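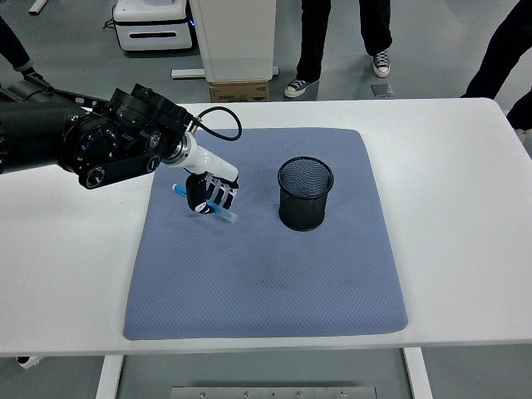
Black mesh pencil cup on the blue-gray mat.

Torwood Process Chemistry Group
Minutes of the meeting held Sun 11 April

Present: route team, analytical, scale-up, purchasing
Apologies: safety

1. Minutes of the last meeting
Accepted with one correction. Under item 4 the solvent should read 2-methyl THF, not THF.

2. Amide coupling, step 3
The route team has moved away from the acid chloride. The new conditions use a carbodiimide with a catalytic additive and run overnight at room temperature. Yield is better and the product filters more easily, but the urea by-product is still carried into the next step. Analytical asked for a retained sample from each run before the wash. Agreed.

Scale-up wants to see the reaction at 50 g before committing a vessel. The route team thinks this can be done with the acid now in stock.

3. Impurity at late retention time
Still not identified. The mass fits a dimer, but the NMR sample was too weak to be of use. It grows when the mixture is held above 110 °C during the solvent swap. Analytical will isolate more by prep column. Until then the swap is to be done under vacuum and the pot temperature written down every half hour.

There was some discussion of whether the dimer comes from the starting amine. No decision – wait for the isolated material.

4. Starting amine supply
Gedora has quoted for the amine as the hydrochloride salt. Woldemariam can supply the free base, with a longer lead time and a higher minimum order. The free base saves a neutralization, but it picks up carbon dioxide on storage and would need to be kept under nitrogen. Purchasing will ask both for a sample and a certificate of analysis.

5. Plurix project
The palladium residue in the last batch was 27 ppm, over the internal limit. One more carbon treatment will be tried first, then a thiol scavenger. Scale-up noted that the scavenger is slow to filter in the small dryer.

6. Any other business
Fume hood 3 is out of use until the sash cable is replaced. Old notebooks should go to the archive room by the end of June.

Actions
Route team: 50 g coupling run; carbon treatment on Plurix batch
Analytical: isolate late impurity; repeat NMR
Purchasing: samples from Gedora and Woldemariam
Scale-up: check filter cloth sizes for the small dryer

Next meeting: to be set once the NMR results are in.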